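ギャラリー:寝室兼作業室の片付け記録

更新:2019年6月2日
記録・文:Ásdís Eyvindsson

寝室の一角に置いたテーブルと、その周辺の整理状況をまとめたページである。対象はテーブル上の空き容器と紙箱、ベッド、ベッド脇の収納、衣類の四区分。部屋全体の図面と寸法表は別ページに移した。本ページでは、物の置かれ方と分別の手順のみを扱う。

区分1 テーブル上の容器

飲料の紙パック、紙コップ、プラスチックボトル、紙箱が混在する。形状がそろわないため、立てて並べる方式は採らず、素材別に抜き取る方式とした。抜き取りの順序は、転がりやすいもの、つぶせるもの、箱の順とする。

紙パックは注ぎ口を開き、残液の有無を確認してから水ですすぐ。展開は乾燥後に行う。濡れたまま重ねると内側の面が貼り付き、束ねたときに臭いが残る。展開した紙パックは同じ向きに重ね、麻ひもで十字に縛る。

紙コップは紙パックと同じ束に入れない。地域の回収基準では紙コップは可燃ごみに入る。重ねられるものは重ねて体積を減らす。

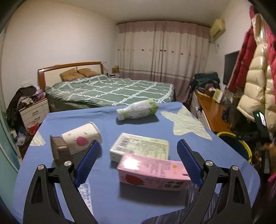
ボトルは本体とキャップを分ける。ラベルにミシン目があるものはそこから剥がし、ないものは端を湯で温めてから剥がす。剥がれきらない糊は無理に削らない。

紙箱は中身の有無を先に見る。空箱は底の差し込みを外して平らにする。中身が残っている箱は、バーコードと細かい表示のある面を残したまま保管側へ回す。内容表示を切り取って捨てると、後で期限や用法を確認できなくなる。

区分2 テーブルクロス

青地に淡色の大きな星形が入った布を敷いている。容器を全部下ろしてから外し、四隅を内側に折り込んで屋外で払う。拭き取りだけで済ませると、細かい紙くずが織り目に残る。洗濯は単独で行う。初回に白いタオルと一緒に洗ったところ、タオルがわずかに青くなった。

区分3 ベッド

ヘッドボードは木製で、枠が橙褐色、中央の板がクリーム色。枠と板の境目に埃がたまるので、乾いた刷毛で上から下へ払い、その後に固く絞った布で拭く。水拭きの後は乾拭きを入れる。

キルトは灰緑色の地に白い格子柄。格子の線をマットレスの縁に合わせると、左右の垂れ幅の差がすぐ分かる。枕は二つともヘッドボード側に寄せる。衣類の仕分け中はキルトの上を仮置き場に使ってよいが、容器類は置かない。

区分4 ベッド脇の収納と衣類

白い二段引き出しのキャビネット。上と脇に衣類が積まれている。濃色、ピンク、柄物が混ざるため、畳む前に次の三つに分ける。

洗うもの:素材を問わず一つの袋にまとめ、洗濯機の前で色分けする。
戻すもの:畳んで引き出しへ。上段は薄手、下段は厚手。
保留:Jomerの布箱へ入れ、8月まで着なければ手放す。

畳み幅は引き出しの内寸から決めた。内寸300 mm、畳み幅は107 mm。二列に並べて残りを指の入る隙間に充てる。立てて入れる場合は折り山を上にする。キャビネットの天面には、仕分け完了後も衣類を戻さない。

使用用品

Trollow 折りたたみ式分別袋:6枚。紙パック、紙コップ、ボトル、キャップ、紙箱、その他に割り当てた。
Jomer 布箱:保留衣類用。蓋は使用しない。
Fairweather 麻ひも:紙パックと紙箱の結束用。
Dadstead ラベル用紙:品番169。袋の口と布箱の側面に貼る。

補足

分別袋は床に直接並べず、テーブルの手前側にクリップで留めると口が開いたままになる。テーブルの縁が厚い場合はクリップが外れやすい。その場合は椅子の背に掛ける。

ラベルの文字は油性ペンで記入した。水性では、すすいだ容器に触れた際ににじむ。記入は貼る前に済ませる。

ヘッドボードの拭き掃除と衣類の仕分けは同じ日に行わない。払った埃が仮置きの衣類に落ちる。先にヘッドボードを済ませ、キルトを掛け直してから衣類に移る。

未記載の項目:引き出し内部の仕切り、ベッド下、カーテン。仕切りは材料の厚みを測り直しており、寸法が決まり次第、区分4に追記する。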